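Nine hundred ways to pick up the same thing

January
By a staff writer

Every few months a firm announces that its robot has learned a household task from 900 examples, and we are meant to be impressed by the 900. I'd like to know how different they were from each other.

Etora, whose newsletter I still get for reasons I can't remember, says its Calado set was gathered over five weeks. Good. Who decided where the objects went? If the mug starts in almost the same place each time, you have one example with a lot of copies. The arm will do well on that table and badly on mine, where there's post, a charger and half a sandwich.

The fashionable answer is to do the gathering in simulation. Changing the room costs next to nothing, so you can swap the walls, the floor and the colour of the table between runs.

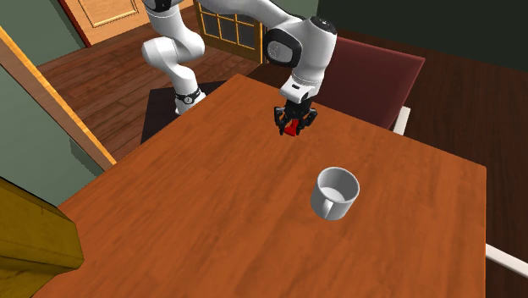 A simulated run: red object between the fingers, mug on the right of the table.

I've no quarrel with simulators as such. They are cheap and nothing gets broken. But the variety tends to go into the scenery. A different door behind the arm does little for a grip that has only ever met tidy, rigid shapes. Friction is a number somebody typed in. Cloth, wet glass and a bag with a hole in it are hard to fake, so they get left out, and then the success rate is worked out on whatever stayed in.

Plandico, to its credit, published its failures alongside the rest. Three in its list were put down to the "operator hesitating". I'd have kept those and studied them — a person slowing down near an awkward object is probably telling you something. Most sets throw such runs away before anyone outside sees them.

So before the next big number, show me the discards, and let somebody who didn't build the thing lay the table.

41 shares | 3 comments

ritetti_fan
Ritetti does keep its discarded runs, you just have to ask.

Bench4
Having to ask is rather the point.

Moss
Our lot changed the wallpaper for 4 months. Still can't pick up a sock.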